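Write Down What Is on the Table

Most of the rules we have for robot arms in small shops are about people. Keep hands out, mark the floor, test the stop button, log who was trained. I have no quarrel with any of them. My complaint is that the rulebook goes quiet once the people are safe, and the work itself is left to habit.

I sort returned plumbing and fixture parts with an arm and a two-finger gripper. Before that I did the same job by hand at Orkholm, where the bench rules fit on one card. The arm came with a manual that runs to 783 pages. Only 2 of them deal with how parts should be laid out before a pick, and both assume a feeder that puts every part in the same spot, facing the same way. Plenty of shops have no such feeder. Parts get tipped out of a bin and land how they land.

So each shop makes up its own rules, and few write them down. One operator spreads everything out with a hand's width between parts. The next leaves small piles because the arm managed a pile once. When the picks go wrong, the two of them argue about the software. The layout was different on every shift and there is no record of it.

I think a shop should have a written layout rule before it has a speed target. Mine would start with contact. If two parts touch, the rule should say whether the arm is allowed to go in, and which part it takes first. A person with two hands holds one piece down and lifts the other without thinking. A single gripper has to come down beside a part with both fingers, and its neighbor is often lying right where a finger needs to go.
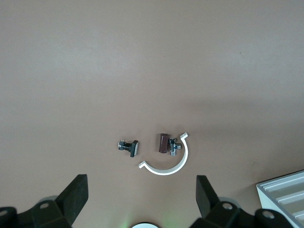 Mixed fittings on the sorting table, with a white curved bracket around two of them.

Take a group like that one. The brown piece and the chrome valve are partly touching, and the bracket curves around them from the right and below. The black-and-silver fitting has a gap beside it. A rule that says "pick the nearest part" is no help. A rule that says "take parts with clear space first, then whatever encloses others, then what is left" gives the operator something to set and the next operator something to check. It may be the wrong order for some other mix of parts. Fine - then change it, and put the change in the log.

The second thing I would write down is the surface. Draltis, who supplied our table covering, sell it in gloss and matte, and the gloss costs less. I would require matte wherever a camera does the finding. Polished metal gives back enough bright spots without the table adding its own. I would also put wiping the table on the start-of-shift list, next to the stop button test. It takes under a minute.

The third is what counts as a failed pick. At Flirkwood, where I helped with a changeover last May, a pick was good if the part reached the tray. That hid a lot. A valve dragged sideways across two other parts and then lifted was scored the same as a clean lift. Threads get damaged that way, and the damage shows up later at somebody's sink. I would count any pick that moves a neighboring part as a fault, even when the right part ends up in the right place. The score looks worse for a while. Ours dropped to almost 90 percent from a number we had been proud of, and I trust the lower one more.

People who run these cells raise two objections. One is that written rules slow things down, and at first they do. We lost 30 minutes a shift in the first weeks, mostly to operators stopping to look something up. We moved the rules to a card at the station and most of that time came back.

The other objection is that better software will make all of this pointless. Maybe it will. I would still want to know what the software was tested on, and a shop that cannot describe its own table has no way to ask. When a vendor quotes me a success rate now, I ask whether the parts were touching, what the surface was, and whether a nudge counted as a miss. Chu, the last firm we asked, could answer the first question and had to go away and find out the other two.

I am not asking for a new certificate or another yearly audit. A single page, kept at the station and signed when it changes, would do for most shops my size. The standards people could help by printing a blank one in the back of the next edition.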